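A lata azul
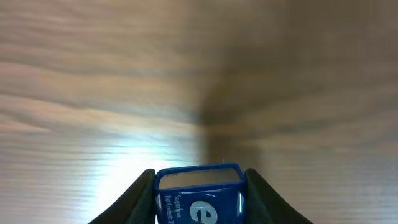
Clube de Escrita do Departamento de Robótica Itwood

Quando a tarde já ia comprida e a luz entrava rasa pelas janelas, deixando no tampo de madeira aquela mancha branca que tanto aborrecia os algoritmos, a investigadora mais velha do laboratório puxou o banco e sentou-se, como fazia sempre, ao lado do braço. Chamavam-lhe Isera, ao braço, e falavam dele com a ternura que se tem por um sobrinho desajeitado.

A latinha azul era a preferida dela. Tinha escrito «Sugarfree» em letras pequenas, e um «e» branco enorme que parecia sempre prestes a dizer qualquer coisa. Isera já a tinha agarrado 1.808 vezes desde junho, e deixara-a cair 402, umas com estrondo, outras tão devagarinho que dava pena.

O método era simples de contar e demorado de fazer. Em vez de ensinarem ao braço a forma das coisas, pediam-lhe que adivinhasse, antes de fechar os dedos pretos, se a lata ia escorregar. Depois ele apertava, levantava, e comparava o palpite com o que sentia. Quando se enganava, guardava o engano (e só o engano!), e era com esses enganos que treinava durante a noite, enquanto o prédio arrefecia e os canos conversavam uns com os outros.

— E se ele aprender a ter medo de deixar cair? — perguntou o estagiário, que ainda trazia o casaco vestido.

Ela riu-se, ajeitou os óculos e respondeu que um bocadinho de medo nunca tinha feito mal a mãos nenhumas. As dela, por exemplo, tinham partido metade do serviço de chá da avó antes de ganharem juízo, e hoje até enfiavam agulhas à primeira.

Nas últimas 151 tentativas o palpite falhara só três vezes. Ela escreveu o número no caderno, sublinhou-o e ficou a olhar para ele muito tempo, com o chá esquecido ao lado do teclado. Faltava ainda chegar às 2.000, e o artigo, e os gráficos, e a discussão do costume sobre as cores dos gráficos.

— Mais uma — disse ela, baixinho, e o estagiário despiu finalmente o casaco.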